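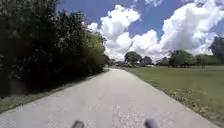 Looking after a long path with a hedge down one side

If you've got a long stretch of paving with grass on one side and a big overgrown row of bushes on the other, you have my sympathy, and also my envy, because a path like that is lovely to walk on once it's under control. I look after one, and I've learned most of this the slow way (meaning I did it wrong first). So grab a coffee and I'll tell you what I do now!

Start with the edges

Grass creeps. You don't see it happening, and then one day the paving has lost a few inches on both sides and everything looks fuzzy. I go along with a half-moon edger and cut straight down, then peel the strip of turf back with my hands. Do it the day after rain if you can, when the soil gives but isn't mud. I used to go at it with a string trimmer held sideways and all I got was gravel in my shins and a wavy line.

Don't try to do the lot in one go. Mine is 300 feet and I do 36 feet at a time, stop, sweep up, and decide whether I feel like another piece. Some days I don't, and the path is still there tomorrow.

Save the turf you cut off, by the way. Stack it grass side down in a corner somewhere and forget it for a year. You end up with the nicest crumbly soil for pots.

Sweeping

Use a stiff push broom for grit and a leaf rake for, well, leaves. I bought a wide Jolten broom a few winters back and the bristles have held up fine, though the handle worked loose and I had to put a longer screw through it. Sweep from the hedge side toward the grass, so you're never pushing litter back into the bushes where it'll just blow out again. 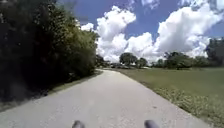

Go easy on the pressure washer, too. I know, it's so satisfying! But older paving with a rough surface can lose its fine material if you hold the nozzle close, and then dirt sits in the little pits and it looks worse by summer. A bucket of warm water, a squirt of dish soap and the push broom will lift most dark marks. For green film in the shady parts I use plain oxygen bleach powder mixed the way the tub says, leave it while I have lunch, then scrub and rinse. Keep it off the grass and the leaves.

Keeping the bushes back

Trees and shrubs lean toward the light, so they lean over the path. I cut mine in two passes. First pass is hand pruners for anything that would brush your face or sleeve. Second pass is loppers, for the thicker stems lower down, cut back well inside the leafy part so the stubs don't show. Look for nests before you start, and if there's one in use, leave that section alone and come back in the fall.

Leave a strip between the hedge and the paving, even a skinny one. If the bushes grow right up to the hard edge you'll never get a rake in there, and the roots and the damp do the paving no favors. My strip is half grass and half bare dirt and I've stopped fussing over it.
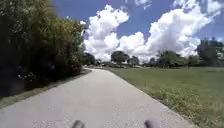
One more thing on tools, and then I'll let you go. Wipe the blades before you put them away, every time, with an old rag and a drop of oil. I keep mine in a coffee can by the door so there's no excuse. Sap sets like glue overnight, and I once spent a whole January evening scraping it off a pair of Kornitz loppers with a butter knife. Steel wool would have done it in ten minutes.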